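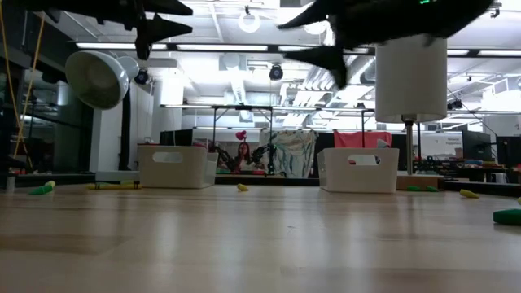 **Wiebke Tannert**, Kolumnistin beim Lesthorper Stadtteilblatt

Ich bin für zwei Kisten. Zwei, offen, weißer Kunststoff, vorne ein ovales Griffloch, fertig. Damit mache ich mir in manchen Haushalten keine Freunde, das weiß ich, denn inzwischen gehört es ja zum guten Ton, dass Malsachen in einem System wohnen. Mit Einsätzen! Mit Etiketten! Bei Ambrosio in der Innenstadt stand im November ein Stifteturm mit 12 Schubladen im Schaufenster, und ich habe tatsächlich kurz davorgestanden und gerechnet, ob der bei uns neben den Toaster passt. Passt er nicht, zum Glück.

Wer einmal mit Kindern an einem großen hellen Holztisch gemalt hat, kennt doch das Ergebnis: Grün liegt links, Gelb liegt quer, irgendwo in der Mitte ein kleines gelbes Stück ganz für sich, und vorne an der Kante noch was Dickes, Grünes. So sieht ein Tisch eben aus, an dem Farbe herumliegt. Mich stört das null. Mich stört eher, wenn danach das große Sortieren losgeht, nach Farbton und Länge und womöglich noch nach Zustand der Spitze, und alle schlechte Laune kriegen.

Mein Gegenvorschlag: eine Kiste für Grün, eine für Gelb, und wenn noch Rot und Blau dazukommen, dann eben warm und kalt. Das versteht eine Dreijährige, das versteht auch der Besuch (und der Besuch räumt erfahrungsgemäß am schlechtesten auf). Verirrt sich mal was Graues mit hinein, bleibt es halt drin. Das findet sich beim nächsten Mal wieder, oder es wird gar nicht vermisst, beides ist mir recht.

Deckel lehne ich übrigens ab. Ein Deckel muss ab, bevor man etwas reinwerfen kann, und schon liegt der Stift daneben und bleibt da. Aus demselben Grund mag ich das Griffloch so gern: eine Hand rein, Kiste vom Tisch, Abendbrot drauf.

Und bitte, spart euch das Geld für den Turm und kauft anständiges Licht! Zwei Lampen auf dem Tisch, eine zum Klemmen und eine mit Fuß, das bringt für das Malen mehr als jede Schublade. Bei uns hat ewig nur die Deckenfunzel gebrannt, und Gelb auf weißem Papier war abends ein reines Ratespiel.

Was ich auch nicht einsehe, ist das Aussortieren der Stummel. In der Kita in Flostport, in der ich früher ausgeholfen habe, flog alles Kurze in den Müll, bestimmt 100 Stück in einem Winter. Dabei malen die Kurzen prima, gerade in kleinen Fäusten. Meine dürfen bleiben, bis man sie nicht mehr greifen kann. Danach kommen sie in die Backform und werden eingeschmolzen, aber darüber streite ich mich ein andermal mit euch.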